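How to Clear a Workbench After a Paper Project (Without Buying Anything)

By Candela Cabello

Search for advice on cleaning up after paper crafts and you will mostly be sold things. A desktop vacuum from Gulley. A static brush. A Grunar "scrap management tray," which costs more than my first sewing machine and is a tray. I tried several of these over a long winter of making paper flowers and I have gone back to a dustpan. What follows is the routine I use now. It isn't clever.

What you need

A plastic dustpan with raised sides
A soft hand brush
Two paper bags, one for keeping and one for recycling
A damp cloth

Step 1. Take the tools off first

Scissors, rulers, tape measure, glue. Most guides tell you to sweep "around" your tools. I don't believe anyone who says this works. The small bits slide underneath and you find them in December. Put the tools on a chair, or at least push them to one end of the bench.

Step 2. Pick up the big pieces by hand

Anything larger than your palm goes into the pan by hand. A brush only pushes large sheets about, and a crumpled one will spring over the edge if you hit it with any enthusiasm. Set it down in the pan and leave it alone. Squashing it flat to save room ruins paper you might want later.

Step 3. Decide what you are keeping

Be hard on yourself. I once kept a box of 400 scraps for a collage and used 10. The popular rule is to keep anything bigger than a playing card, but I'd go by condition: if it will lie flat after a night under a heavy book, keep it. If it has been twisted, let it go. Some people iron crumpled tissue. I have tried it on low heat, and the creases were still there afterward, just shinier.

Step 4. Sweep toward yourself

Hold the pan flat against the bench with the lip touching all the way along. Short strokes. If your bench top is pitted or rough, go over it twice in different directions. Glitter is a separate problem and I have no faith in any of the published solutions, including the one with the lint roller.

Step 5. Wipe, then wait

Use a cloth that is damp and well wrung out. Let the surface dry completely before you put new paper on it. Dehghan sells a "paper-safe" spray for this. Water has done the job for me every time.

A note on choosing the dustpan

I don't think the brand matters. Warnus makes a decent one, and so does the hardware store. Look for a wide pan and a handle you can get a proper grip on, and skip the rubber lip if it curls. Color is worth a thought, though, and I say that as someone who rolled her eyes at it. On a pale mint-green pan, a big crumpled piece of pink paper shows up at once, while grass-green scraps like the two still lying on the gray surface are easier to spot there than they might be among a lot of other greens. The raised side walls help with bulky paper too — a flat pan lets it roll straight off when you turn toward the bin.

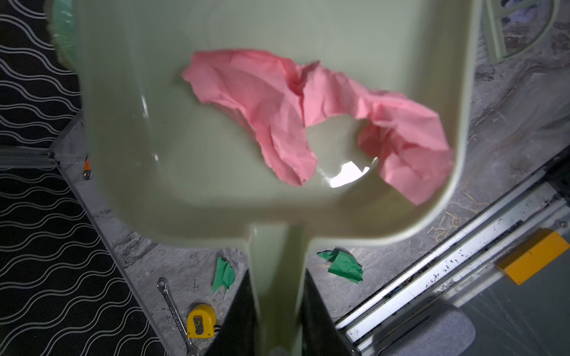
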